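One Hook at a Time

Mehrangiz Rezaei rents a 680-square-foot unit in Adstead, and every September she cuts cloth in the front half of it. By the end of the month the carpet has gone under. Offcuts get kicked toward a corner, bags get dropped on top of the offcuts, and the tape goes wherever she last used it.

"I sew in the back and I make the mess in the front," she says. "The mess was winning."

Her shop, Susow, sells plain cloth covers and hangings, most of them black. Black fabric is hard to keep track of once it is on the floor. A good piece looks the same as a scrap, and both look the same as a trash bag. Last year she threw out a finished order and had to cut it again.

The fix she settled on is small. Finished pieces go up on the wall, on stick-on hooks, the minute they are done. Anything still on the floor can be sorted or thrown away. 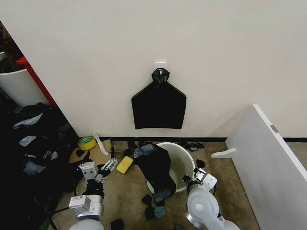

What goes on the wall

The black piece with the sloping shoulders hangs from a white adhesive hook, with the flat edge at the bottom. Rezaei wipes the paint before she sticks a hook up and waits an hour before hanging anything on it. She bought 9 hooks to start and has used four.

What stays on the floor

Her friend Azadeh Naseri, who shares the rent, wanted the heap gone in one evening. Rezaei does it in short rounds after 4 p.m. instead. Pale scraps come out first, as they are easiest to spot among the black. Cardboard is kept for cutting on. Sponges and tape go back to the shelf by the sink.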